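The following remarks set out my experience of replacing the heating system in a house built in the postwar years, on a street in Graltside where most dwellings are of the same age and plan. They are offered for the benefit of owners in a similar position. I hold no qualification in the trade and received no discount from any of the firms mentioned.

## Background

The previous furnace was an oil-fired unit installed by an earlier owner. Its service tag carried 18 entries, the last several of which recorded the same fault at the same burner. The annual fuel account for the final full winter came to $3,082, exclusive of servicing. Both the insurer and the oil supplier had by then written to request an inspection of the tank, and it was the second of these letters that prompted a decision.

Three options were considered: a new oil furnace, electric baseboards throughout, and a cold-climate heat pump using the existing ductwork. Natural gas does not reach our side of the street. The baseboard option was set aside early on the grounds of running cost and of the panel upgrade it would have required in any case.

## Quotations

Written quotations were sought from four contractors. Two replied. Plovent Mechanical attended within the week and measured each room; Hirvonen Heating quoted from the floor area alone and proposed a unit one size larger. I would advise any owner to request the heat loss calculation in writing and to keep it. The difference between the two proposals lay almost entirely in that calculation, and a larger unit cycling on and off in mild weather does not dehumidify well in July.

Plovent was engaged. The contract specified removal of the furnace, an outdoor unit on a wall bracket above the expected snow line, an indoor air handler with an auxiliary electric element, and a new thermostat. Removal of the oil tank was excluded and was arranged separately with Joltitz Environmental for $1,259, which included the disposal certificate requested by the insurer. The certificate should be copied before it is forwarded. Ours was mislaid at the insurer's office and had to be reissued.

## The Installation Period

Work commenced in November, later than intended, owing to a delay in the delivery of the air handler. The house was without central heat for 7 days. Two portable electric heaters were placed in the kitchen and the back bedroom, on separate circuits, and the household conducted most of its affairs in those rooms. Woollens were worn indoors. The upper hall was not pleasant before eight in the morning.
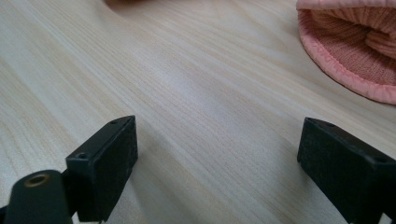
*Knitwear on the table.*

Owners planning similar work should confirm the delivery date of all major components before permitting the removal of the existing equipment. This was not done in our case, and the responsibility was ours as much as the contractor's. The contract contained a start date and a completion date but made no mention of the interval during which heat would be unavailable. I have since been told that a clause to that effect may be requested and is seldom refused.

The ductwork presented the only technical difficulty. The main trunk had been sized for a furnace delivering very hot air in short bursts, whereas a heat pump moves a greater volume of air at a lower temperature. The branch to the front room proved to be undersized and had been partly crushed behind a later partition. The installers opened the basement ceiling in one place, replaced the damaged length and sealed the accessible joints with mastic. The patching of the drywall was left to us and remains, at the time of writing, incomplete.

## Commissioning

The system was started in the late afternoon and left to run overnight. The installer provided a sheet recording refrigerant pressures, supply and return temperatures, and the airflow setting. It is filed with the warranty card and the permit. The municipal inspector attended afterwards and required one correction, namely a label at the electrical panel.

A number of adjustments in habit were necessary:

- The thermostat is no longer set back at night. Recovery in the morning would call upon the auxiliary element, which consumes a good deal of power.
- Floor registers formerly kept closed in unused rooms are now left open.
- The filter is larger than the old one and is not stocked at the hardware store in Graltside. It must be ordered.
- Snow is to be cleared from beneath the outdoor unit after any drifting. The defrost cycle discharges water, and the resulting ice was at first directed toward the side path. A short length of gutter has been fitted to carry it to the flower bed.

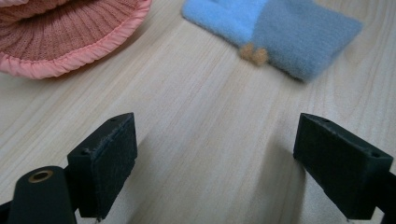
The question most often put to me by neighbours concerns noise. The outdoor unit is audible from the side yard and inaudible from the living room with the windows closed. During defrost there is a change in pitch and a brief discharge of vapour, which alarmed the household across the lane on the first occasion it was observed. The indoor air handler is quieter than the furnace was, although it runs for much longer periods, and a listener accustomed to the old arrangement may suppose for some weeks that something has been left on.

The second question concerns comfort. The air from the registers is lukewarm to the hand and does not give the sensation of warmth that an oil furnace provides to a person standing over it. The temperature of the rooms is, however, steadier. The front room, formerly the coldest in the house, now differs very little from the kitchen, though I attribute much of this to the repaired branch and would not wish the equipment to receive all the credit.

No statement can yet be made regarding annual operating cost, as a full heating season has not elapsed. The monthly electricity accounts are being retained and a summary will be posted here once a complete year is available. The rebate application was submitted with the invoice, the permit number and the energy assessor's report. It was returned once for want of a signature on the second page, which applicants may wish to check before mailing.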